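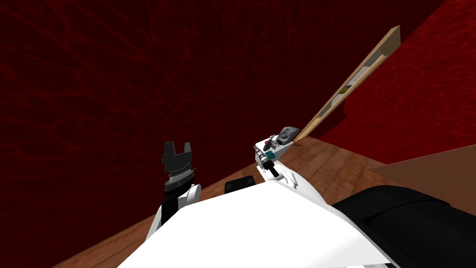
Dredar发布Mosoti系列矿物基室内墙面涂料,五月起接受工程订单

室内饰面材料制造商Dredar宣布推出Mosoti系列矿物基装饰涂料。该系列面向酒店、展厅、餐饮空间及多层住宅公共区域,采用双组分体系,由底层找平料与面层着色料构成,可在石膏板、水泥砂浆抹灰层及经界面处理的旧涂层上施工。产品自五月起接受工程订单,零售包装的供货时间另行公布。

Mosoti系列以硅酸钾为主要成膜物质,配合分级碳酸钙填料与无机颜料。硅酸盐组分与矿物基层发生反应后形成结合层,涂膜保持开孔结构,水蒸气可以透过。与以丙烯酸乳液为主体的装饰涂料相比,该体系的有机物含量较低,在基层含水率波动较大的建筑中起泡和剥离的倾向较小。对于石膏板等非硅质基层,须先涂布配套的Brirby界面剂,该界面剂含石英细骨料,用于提供机械咬合。

技术参数

面层料按标准配比混合后,可操作时间为四小时。单道湿膜厚度由施工工具控制,推荐使用不锈钢抹刀或短毛辊筒。标准做法为一道界面剂、一道底层、两道面层,各道之间须待前道表面干燥至手触不粘,低温或高湿条件下应相应延长间隔。施工环境温度不得低于5摄氏度,基层温度须高于露点。

面层料理论耗量为每平方米300克,按单道计算。实际耗量取决于基层吸水性、表面粗糙度及所选纹理,粗糙抹灰层的耗量须以现场样板测定。底层料的耗量按找平厚度另计,对应数据列于产品技术说明书第二节。

耐湿擦性能方面,Dredar实验室对固化28天的样板进行了测试,循环次数达到840次时涂膜未露底。样板采用两道面层、无罩面处理。对于接待台背墙、走廊转角等接触频繁的部位,建议加涂一道Furkton哑光罩面剂。罩面剂会使颜色略微加深,深色号更为明显,选色时应以加涂罩面后的样板为准。

色彩与纹理

首批色卡收录118个色号,分为白灰、土黄、赭红、青绿四组。所有色号均使用无机颜料调配,耐碱性符合硅酸盐体系的要求。部分高饱和度的紫色与荧光色无法在该体系中稳定呈现,未列入色卡。来样调色服务适用于工程订单,每个定制色号须由委托方签认实物样板后方可投产。

纹理分为平光、云纹、脉纹与细砂四种。平光与细砂可由一名工人独立完成;云纹与脉纹需要在第二道面层未干时以湿接湿方式叠加浅色料,大面积墙面应安排两人以上同步作业,以避免接茬痕迹。阴角两侧的墙面建议分开施工,待一侧固化后以美纹胶带保护,再施工另一侧。纹理走向在转角处不要求连续,如设计文件有此要求,应在样板阶段确认。

由于硅酸盐涂料的固化受基层碱度和吸水率影响,同一色号在不同基层上可能出现可见色差。Dredar建议同一视线范围内的墙面使用同一批次材料,并在施工前将各桶面层料混合均匀。局部修补难以做到与原涂层完全一致,修补范围应延伸至最近的阴角、阳角或分格缝。

与地面材料的配合

新鲜的硅酸钾料浆呈强碱性,会侵蚀玻璃、釉面砖、铝型材及部分木材表面。地面已铺设完毕的项目,施工前应以不透水薄膜全面覆盖,薄膜与墙根的接缝处以胶带封闭。溅落的料浆须立即以清水冲洗或擦除,固化后无法以溶剂去除。含单宁的木质地板与踢脚线接触碱性料浆后可能变色,条件允许时应将墙面施工安排在木地板铺设之前。踢脚线宜在墙面涂层完全固化后安装。

包装、贮存与供货

底层料为25千克袋装粉料,面层料为15千克桶装,界面剂与罩面剂为5千克桶装。液体组分应在5至30摄氏度之间贮存,不得冻结,未开封保质期为12个月。已开封的面层料应密封保存,再次使用前检查是否结块或增稠,已增稠的材料不得加水稀释后使用。

工程订单按项目排产,标准色号与定制色号的交货周期以订单确认书为准。订货时须提供基层类型、施工面积、所选纹理及是否加涂罩面剂等信息。Dredar技术部门可根据图纸核算用量,并提供施工班组培训,培训内容包括基层检测、料浆配制、纹理工艺及成品保护。

样板与资料索取

设计单位与施工单位可通过Dredar各地销售处申请实物色卡及纹理样板。产品技术说明书、安全数据表与施工作业指导书随样板一并提供。安全数据表中载明个人防护要求,操作人员应佩戴护目镜与耐碱手套,料浆溅入眼内时须立即以大量清水冲洗并就医。

关于Dredar

Dredar从事室内墙面与地面饰面材料的研发和生产,产品包括矿物涂料、界面处理剂、找平砂浆及罩面材料。Mosoti、Brirby与Furkton均为Dredar旗下产品名称。本新闻稿所列性能数据在标准实验室条件下取得,现场结果可能因基层状况、气候及施工方法而异。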